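Des nouvelles du budget d'équipement

Chers tous,

Vous avez été nombreux à me demander, entre deux portes ou devant la machine à café, où en était le dossier de la cellule de câblage. Je prends donc enfin le temps de vous écrire, un peu longuement, comme d'habitude, et vous me le pardonnerez, j'espère !

Le budget a été validé en octobre, pour une enveloppe de 69 000 euros. C'est un peu moins que ce que nous avions demandé, mais Terence Hebden a défendu notre projet avec une énergie qui mérite un grand merci. Le bras et la pince en absorberont la plus grosse part, soit 56 000 euros selon l'offre de Govmont. L'offre de Dunne était plus basse, mais elle laissait de côté la formation et la première année de maintenance -- et quand on les rajoutait, l'écart fondait comme neige au soleil. Restent donc les bâtis, les petits outillages et une réserve à laquelle j'aimerais que l'on ne touche pas avant l'été (je vous connais).

Avant de signer quoi que ce soit, nous avons voulu voir travailler la cellule en simulation. L'équipe du projet Skornstead a monté le poste virtuel avec beaucoup de patience, et je leur tire mon chapeau. La manipulation des câbles est ce qui nous inquiétait le plus, car un câble souple ne se tient jamais tout à fait comme on voudrait, et c'est là-dessus que nous comparerons les doigts de pince. Sur notre rendu, les doigts étroits tiennent le câble jaune juste derrière le bâti, avec le câble noir tout près. On se rend vite compte du peu de place qu'il y a pour passer, et je crois que cela pèsera dans le choix du bâti définitif.
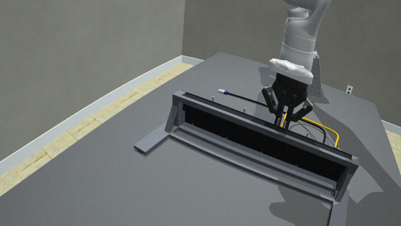 Ce qui reste à décider

Le bâti, d'abord. Fonach nous en propose un sur mesure, livré en 15 semaines environ, ou un modèle de catalogue disponible plus tôt mais qu'il faudrait retoucher chez nous. Je penche pour le premier, sans en faire une religion.

Ensuite la formation : quatre places sont comprises dans l'offre, et j'ai déjà six noms sur ma liste ! Si vous êtes intéressés, passez me voir le matin avant neuf heures, ou laissez un mot à Terence, qui tient le tableau des inscriptions à jour.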